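Chapter 6
Clearing and Sorting Small Household Items

Widad Hakim and Samer Salameh

Learning outcomes

On completing this chapter you should be able to:
- define a clearing surface and state the conditions it must meet
- assign small items to a storage class by hazard, power source and frequency of use
- record an item whose class cannot be settled by inspection
- return a sleeping area to use within a set time

Key terms: clearing surface, stray item, storage class, holding tray, residual

6.1 Why small items are treated separately

Chapters 4 and 5 dealt with furniture, linen and clothing. Those goods have an obvious home. A pillowcase goes to the linen cupboard and a coat goes to the rack, and the worker seldom has to stop and decide. Small items behave differently. They are carried from room to room, put down where the last task ended, and covered by larger goods. In a furnished flat they make up a minor share of the volume and a major share of the handling time.

The Hirnetti flat, used as the worked case throughout Part Two, illustrates the point. The inventory for the bedroom listed 87 items. Of these, 15 could not be given a storage class on the first pass, and those 15 took longer to deal with than the rest of the room.

A stray item is any object found in a room to which it has not been assigned. The term carries no judgement about the household. A pair of scissors in a bedroom is a stray item if the inventory places scissors in the kitchen, and is correctly placed if it does not.

6.2 The clearing surface

Sorting requires a flat area on which items can be laid out singly and seen from above. In a bedroom this is normally the bed. The surface must be level, dry and large enough to leave a gap between items. The doona and pillows are removed first and the fitted or flat sheet is left in place.

The colour and pattern of the sheet matter more than is commonly supposed. Dark items are lost on dark linen, and white items on white. A checked sheet in two tones gives reasonable contrast for most goods, and the squares offer a rough guide for spacing - a point taken up again in Section 6.5. Heavily floral or striped linen should be covered with a plain sheet before work begins.

Flat goods such as drawing boards, framed prints and trays are stood on edge at one side of the surface. Laid flat, they take up space and conceal whatever is beneath them. Boards carrying pencil work should be handled by the edges and kept clear of cloths and sprays.

6.3 Storage classes

Four classes are used in this book.

Class A, ignition and fuel. Lighters, matches, firelighters. Stored high, closed, away from heat and out of reach of children.

Class B, powered. Remote controls, torches, chargers. Stored with or near the appliance they serve.

Class C, paper and drawing. Letters, sketches, boards, notebooks. Stored flat or upright, dry, out of direct sun.

Class D, general. All remaining goods.

Class A takes priority over every other class. When a lighter is found among bedding it is removed before any other item is touched, whatever the state of the surface. Items of different classes are often found within a hand's width of one another, as in Figure 6.1.

Figure 6.1 A disposable lighter (Class A) and a white remote control (Class B) on a checked sheet, with a board bearing pencil lines (Class C) standing behind the remote.

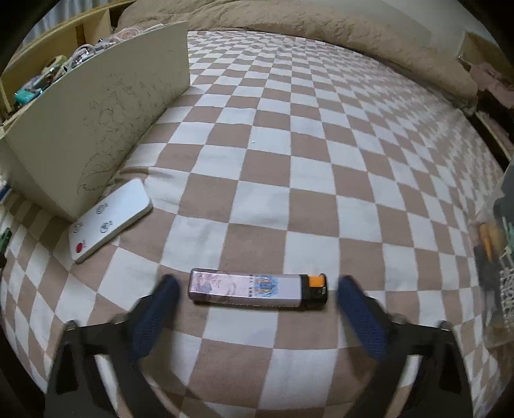 6.4 Order of removal

Work proceeds in the order A, C, B, D. Paper is taken before powered goods as it is more easily creased or marked. Each item is lifted, classed and placed in its tray in a single movement. It is not returned to the surface.

An item that cannot be classed goes to the holding tray and is entered on the residual sheet with its location and a short description. No more than 2 minutes should be spent on any one item at this stage. The residual sheet for the Hirnetti bedroom is reproduced at the end of the chapter and is needed for Exercise 6.2.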